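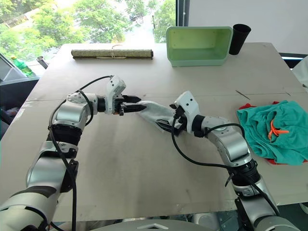

How many demonstrations does it take before a robot can fold something without help? For the towel task at Wetonwood, we planned on 300, and the first policy that finished a fold more often than it failed was trained on all of them.

The Kornel project moved to soft items in April 2025. Gemma Carbone and Vidar Amundsen are doing most of the teleoperation, one at the controls and the other resetting the table, and they swap after 30 episodes. Cloth is slower to teach than the blocks and cups we used over the winter. It bunches up near the fingers, and a grip that looks fine at one end can leave the operator with no free edge at the other.

Two changes to the routine:

- Pick up the cloth with both arms before starting the fold. Episodes where one gripper drags it across the table are now marked and kept in a separate folder.
- Leave other things on the table. Clothes, a bin, a cup, whatever is there. Move them between episodes, but don't clear them off. The first 100 episodes were recorded on a bare table, and the policy did badly as soon as anything else was on it.

Romana Bednárik has rewritten the operator notes to match. The section on regrasping is new and worth reading even if you have run sessions before.

The target for the full clothing set is 1000 episodes. Manuela Colombo is looking for two more operators. Training takes one afternoon, and no robot experience is needed. Sign up with her at the Wuvalley office. Dario Caputo handles access to the recordings.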